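Pads again

The Fulteo handbook says the finger pads on a hand-held gripper are good for a whole season. I have my doubts. We had 197 grasps logged on the left one at Kilcombe before it started to go, and I wouldn't call that a season of anything.

My routine, such as it is, takes five minutes. Open the fingers wide, lay the gripper on something white, look at both pads under a decent light. The white bit matters more than you'd think, as black foam on a dark bench tells you nothing.

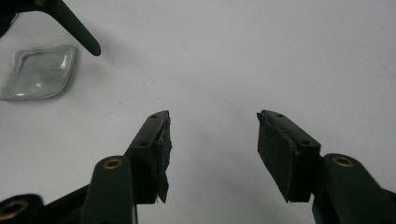 Left pad with its lower edge hanging in a torn flap. The right one is still fairly square.

The maker's advice is to swap them in pairs. Well, they would say that, they sell them in pairs. I've done just the left this time: peel, scrape off the old glue, wipe, press the new foam on and leave it for two hours. The screws at the tip can stay put – I took them out once and spent a whole evening getting the fingers to meet again.

Someone on the Tuvedano forum swears by silicone instead. Perhaps. The last miracle pad I tried from there lasted over a week and left a smear on everything it touched. I've ordered a strip anyway.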